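Wanted: people with stemware and opinions, for a month of home try-outs 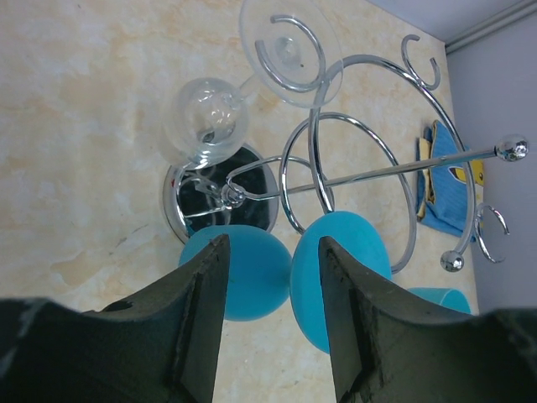

My sister read the draft of this and asked whether anybody still hangs their wine glasses upside down. I do! And so do plenty of you, judging by the mail we get at Ekum, so we're looking for 40 households to live with a countertop glass rack through December and tell us what it's like.

I run the kitchenware try-outs at Ekum, and our next one is called Cukura. It's all about chrome spiral racks, the kind with a round base, a straight rod up the middle and open hooks that hold a glass by its foot. I've had one on my own counter for weeks (next to the toaster, which my family has feelings about) and I love it, but I wash up by hand and own the plainest glasses in Ondgate. I need people who don't live like me.

So who fits? You drink from stemmed glasses at least a couple of times a week - wine, water, grape juice, I really don't mind. You have a bit of free counter or table. You can get to our Ondgate shop to pick up the rack and bring it back. Thick feet, thin feet, odd sizes from the thrift store, all very welcome. If you have a cat that walks on the counter, please say so in your note, we'd like a few of those.

What you'd do: hang your glasses on it, take them off, wipe the fingerprints off the chrome when they start to bug you, and fill in a short page each week. The questions are things like which hook you reach for first, whether the glasses knock together, and where the rack ended up living. Then there's one group chat at the end, at 9 in the morning, with coffee and rolls.

We pay $535 per household when the rack and your last page come back. Broken glasses are on us, within reason - please leave grandma's crystal in the cabinet.

To sign up, send a few lines about your kitchen and your glasses to the Ekum desk, Box 1378, Ondgate, or drop a note at the shop counter. Write Cukura on the front so it lands in my pile.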